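Kumutden Practice

The Kumutden Practice is a voluntary code for testing two-armed household robots in simulated kitchens before they are let near a real one. It takes its name from the town where its first draft was argued over, and it is maintained by the Stenent Institute, which has never managed to get the word "standard" into the title. The code runs to 264 clauses. Its critics consider this excessive, and its authors have responded with an annex.

Origins

Work on the code began after Tien-fu Lau, then an engineer at the robotics firm Isten, compared the test reports of several laboratories and found that no two agreed on what counted as a finished trial. One recorded a success whenever the gripper closed. Another required the object to be in it. Lau's memorandum on the subject, titled "Definitions, Please", became the opening section of the draft with only the title removed.

Xiomara Van Dusen edited the first edition and is generally blamed for its numbering, in which clause 5 refers the reader to an appendix and the appendix refers the reader to clause 5.
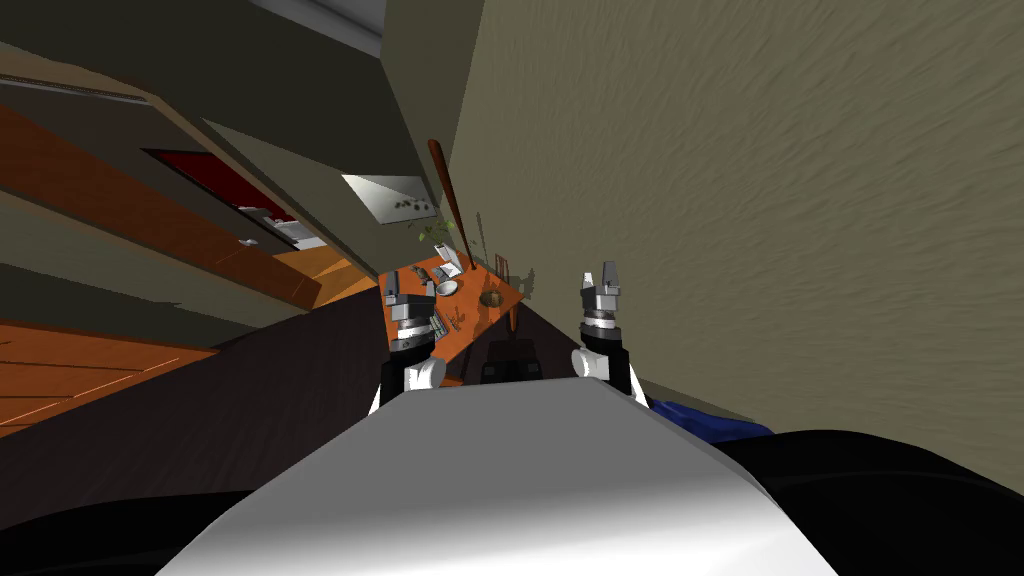 Bello Olatunji

Scene requirements

The code asks that a simulated kitchen be furnished as an occupied one might be, with crockery, plants and long-handled articles left where a tidy programmer would not leave them. A bare counter may be used for calibration only. Objects may overlap in the robot's view, and the arms themselves may obscure part of the work, a condition the code calls "self-occlusion" and most operators call something shorter.

Viewpoint is treated separately. A tilted view of the room is permitted, provided the angle is logged and the same angle is used when the trial is repeated. An early draft required a level horizon throughout. It was struck out at the request of Chia-hao Kan, who noted that a robot leaning over a sink does not have one.

Trials and reporting

A task must be attempted 200 times from varied starting positions before a success rate may be quoted. Failed attempts are to be kept and catalogued by cause. The category "other" may not exceed the largest named category, a rule introduced after the Shih trials, in which it accounted for 1059 entries and a good deal of unhappy correspondence.

Reception

Adoption has been uneven. Chak-lun Hsieh has argued that the code measures a laboratory's patience more reliably than its robots' behaviour. The second edition cites this objection in full, under "Benefits".

See also: Stenent Institute; Shih trials; Self-occlusion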